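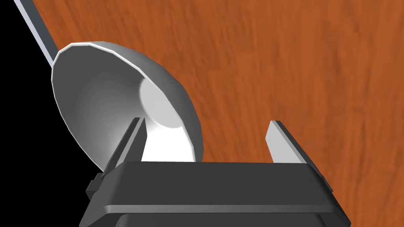

Soup is what you serve people when you couldn't be bothered to cook, according to a reader who wrote to me after my February column, and who went on to say that no guest has ever driven across Ketmont hoping for a bowl of lentils. I've been arguing with that letter in the shower ever since.

I have driven across Ketmont for lentils! I did it twice last winter, once with a bad tire. And I'd like to say a few words for soup as company food, which I think we gave up on somewhere around the time everybody got a big grill and a set of opinions about steak.

My grandmother fed 16 people at a time out of one pot in a kitchen in Pradville that had maybe enough counter for a toaster. Some of those people were invited. If another cousin came through the door, in went a cup of water and a potato, and you'd have had to be a pretty mean cousin to complain. Try that with pork chops. When I do pork chops I buy exactly the right number, then spend the whole afternoon worried that somebody's bringing a boyfriend.

The other thing is that I get to sit down. I've been to so many dinners where the host was a voice from another room, shouting that we should start without her, and then she shows up with a red face when we're all done. With soup the work is over by four o'clock. You can take a nap. You can answer the door in a clean shirt and talk to your friends, who I assume are the reason you did all this.

I know what people say back, because they say it to me at parties. It isn't filling. (Have you met split pea?) It's for sick people. It looks cheap. Well, it is cheap, and I'm glad of it. The last time I ate out with friends, at Addo, the fish was 25 dollars and came with three green beans, and we were so careful splitting the check that it took the shine off the evening. I fed seven people at home the next weekend for less than that fish, bread included, and they stayed till after midnight.

I will give the letter writer one thing. Bad soup is really bad. Thin, gray, too hot to taste and then suddenly cold. Most of it comes from hurrying. Onions need longer than any recipe admits, and a bean soup wants a good 90 minutes and then a night in the fridge if you can stand to wait. Salt it at the end, taste it, salt it again. I own a Zustum blender that I'm very fond of, but I wish folks would quit pureeing everything, it's nice to have something to chew.

And put out real bowls, the wide ones, and too much bread. Let people get up and help themselves to seconds without asking. My February reader is welcome any Sunday, by the way. We eat at six and there's always enough, and if there isn't I've got potatoes.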